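商品補充アーム「Asby」お試し貸出、2月分の受付について

前号で少しだけ触れた Koltham の棚補充アーム Asby、やっと料金と条件が固まったので急ぎでお知らせ。締切が近いので細かい話は後ろにまとめます。

まず中身。双腕タイプ、手首カメラ付き。飲料と小箱の棚出し、前出し、欠品チェックまで。据置のみで自走はなし。制御ソフトは Clunolska 製、画面は日本語切替あり(一部まだ英語のまま、次の更新で直るとのこと)。

料金は一日88ユーロ。搬入と初期設定は別で182ユーロ、これは一回きり。一週間以上の連続利用は見積もり。延長保証は今回のお試しには付きません。

飲料棚は透明ボトル、赤、緑、黄色と色もばらばらの並びで、認識の確認にはちょうどいい。透明ボトルは光の具合で読み取りが落ちることがあると説明書にも書いてあるので、ここは各自で必ず試してほしいところ。

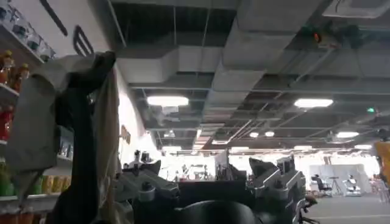 飲料棚の前、手首カメラから。

使ってみた感想をざっと。

つかむ動作は思ったより静か。ペットボトルは得意。キャップ付近を上からつまむ設定と、胴を横から挟む設定があって、初期値は横。棚板の間隔が狭いときは上からに変えたほうが早いです。瓶は今回あまり試せていない、すみません。

小箱は並びがそろっていれば問題なし。斜めになった箱が混じると一度手が止まる。再試行は三回まで、そのあと画面に通知。通知音がかなり大きいので最初に音量を下げておくこと。設定→本体→音、の順。

棚の登録は手作業。段ごとに高さと奥行きを入れて、商品を一つずつ写真で覚えさせる。登録できる商品は483点まで。小さい店なら足りるはず。大きい棚を二本以上つなぐ場合は事前に相談を。登録データは書き出しできるけれど、形式が独自なので他社の機械にはそのまま移せません。ここは改善してほしいい。

照明。逆光がきつい場所だと手首カメラの画が白く飛びます。窓際に置くなら向きを考えて。ブラインドがあれば下ろす。露出の固定もできるが、メニューの奥のほうで見つけにくい。説明書116ページ。

付属品は電源ケーブル、非常停止ボタン、指先カバーの予備、固定用の金具。棚は付きません。床への固定は必須ではないものの、段差や傾きのある場所は不可。搬入口の幅も申込書に書いてください。書き忘れが多いです。

比較で Carré の同クラス機も見ました。速さは Carré がやや上。ただし片腕、商品登録は先方に依頼する方式で、入れ替えの多い棚には向かない印象。季節商品をよく動かすところは Asby のほうが楽だと思います。値段は Carré が未公表なので比べられず。

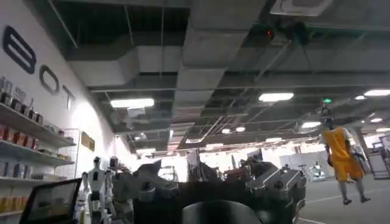
試した読者からは、登録作業が一番の手間で、最初の日はほとんどそれで終わった、一日だけの貸出では足りないという声が届いています。二日目からは欠品チェックだけでも元が取れる感じだったとも。編集部も同意見。申し込むなら最低二日をおすすめします。

申込は下の連絡先まで。件名に「Asby お試し」、本文に希望日、設置場所の広さ、棚の段数、扱う商品の種類。電話での受付はしていません。返信は先着順、枠が埋まり次第しめきり。キャンセルは搬入の三日前まで無料、それ以降は初期設定の分だけいただくことになります。

あと訂正ひとつ。前号で「重い箱も可」と書きましたが、大型の飲料ケースは対象外でした。ばらした状態のボトルのみ。確認不足でした。

説明書の日本語版は申込者に先にお送りします。次号では瓶の扱いと、露出固定の手順をもう少しくわしく書く予定でず。夜間の無人運転についての質問も来ているので、Koltham に問い合わせ中。回答が来たら載せます。

お問い合わせ:Asby お試し貸出係(メールのみ)|無断転載はご遠慮ください|ページの先頭へ戻る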